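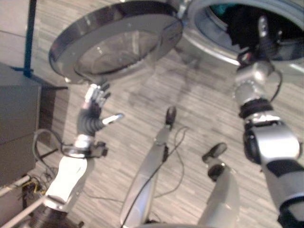 Reading time: 4 min

Section 2. Laundry room: working with the unloading robot

This section is for laundry attendants and shift leads at sites where the Lullow unit takes over unloading the front-loading washers. It covers how the job changes, how to set up a washer before the robot starts, and what to do when it stops. Charging and software updates are in the Plaltberg service binder.

What changes for attendants

Before the Lullow, one person loaded, started, emptied and carried for every machine. With the unit in place, the emptying moves to the robot. Sorting, stain checks, dosing, loading and folding stay with staff. The robot does not decide which wash program to run and does not judge whether an item is clean.

Less of the shift is spent bending at the drum. More of it is spent getting the area ready and checking what comes out. Attendants who used to work alone at the washers will now share that floor with a machine that moves its arms without looking up first — so the habits below matter from the first day.

No attendant is expected to repair the robot. If a task is not described here, leave it for the shift lead.

Before you start

You need:
— the Fondus handheld, signed in with your own code
— an empty basket
— a clear floor in front of the washer

Check that the wash program has ended and that the display shows no fault. The robot will not wait for a program that is still running. It will report a blocked door and give up the job.

2.1 Preparing the washer

1. Open the washer door by hand and swing it all the way back. A door left halfway open is the most common cause of a stopped job.

2. Look into the drum. Pull apart any large knots of sheets or towels and take out anything hard, such as a pen or a badge.

3. Pick up whatever is lying on the floor in the work area, including lint, tags and small packaging. The feet are narrow and can catch on them.

4. Check the cables. The arm cables should hang in loose curves with nothing resting on them. Do not tuck them under a cabinet.

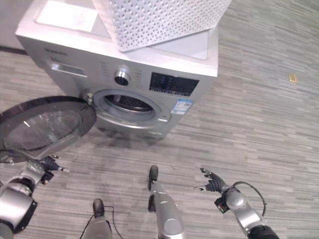 5. Set the basket where the job card tells you to. The default position is on top of the washer. If your site has changed the default, the card on the wall wins over this manual.

6. Step back past the floor marking before you pick up the handheld.

Note: Leave the detergent drawer closed. Reload it after the robot has finished and parked.

2.2 Starting an unload job

1. On the Fondus handheld, choose the washer by its number.

2. Choose the load type. "Mixed" is slower than "Flat linen" and should be used for clothing, aprons and anything with straps or cords.

3. Press Start and hold it for 2 seconds. The handheld buzzes once and the arms move to the ready position.

4. Stay in the room for the first reach into the drum. After that you may go on with folding or sorting, provided you can still hear the handheld.

CAUTION: Keep hands, hair and lanyards away from the drum opening while an arm is inside it. Never reach in beside the robot to help it with a stuck item. Press Stop on the handheld first and wait for both arms to go still.

CAUTION: Do not move the washer door while a job is running. The hands may be very close to the rim.

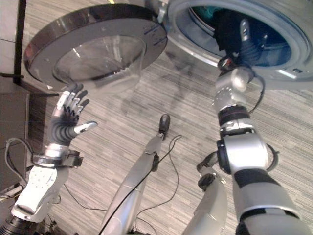 Small dark items are the ones most likely to be left behind, above all socks and cloths that cling to the upper part of the drum. When the robot reports the job as done, turn the drum once by hand and look again. Put anything you find in the basket and enter it on the handheld as a missed item. A missed item is not counted against the attendant.

2.3 If the robot stops

Code 569 means that the hand is holding something it cannot pull free.

1. Press Stop.
2. Wait until both arms are still.
3. Press Release. The fingers open.
4. Free the item from the drum side and let it drop back inside.
5. Step past the floor marking and press Resume.

If the same code comes back on the same load, end the job and unload by hand. Do not try a third time.

For any other code, write it down with the washer number and call the shift lead.

2.4 Shift handover

Tell the next attendant which washers are waiting, which jobs were ended early, and whether any load was finished by hand. Write the same in the room log.

Staff may ask to go back to unloading by hand for a load they are worried about, such as delicate or labeled personal clothing. The shift lead should agree to this without asking for a form. Questions about duties or hours under the new setup go to Nghĩa Dương at the Khổng office.

Section last revised 5 August 2026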